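Clearing the table at Solham

The reading room at Solham is used by up to 18 members in an evening, and the state of its tables has been raised with me more than once this May. I therefore set out the practice I should like to see followed.

Crumbs and larger pieces of bread are to be taken up with the dustpan and put straight into a lined bin. Pieces of sponge go the same way.
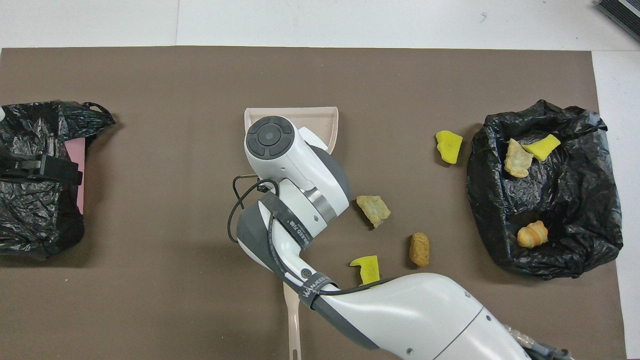

Issue 252

A pink dustpan is perfectly adequate, as is any other. The bag should stand open on the mat, close to the pieces — Gudrun Brandes prefers it on the right, and I have no objection.

The brush is kept with the pan. Members are asked to hold it upright and to bring the pan down to the mat, with its mouth low, before sweeping. 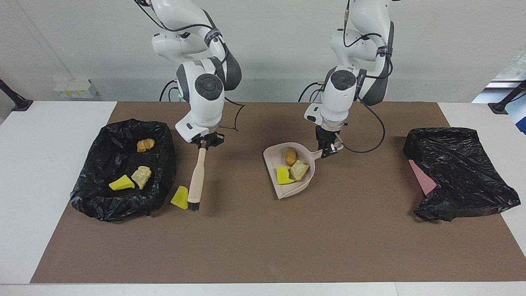
After the sweeping

The liner is to be tied and taken down to the yard. Spare bags are in the cupboard by the door; please tell Till Schwerdtfeger when fewer than 5 remain.

Ilse Hinrichs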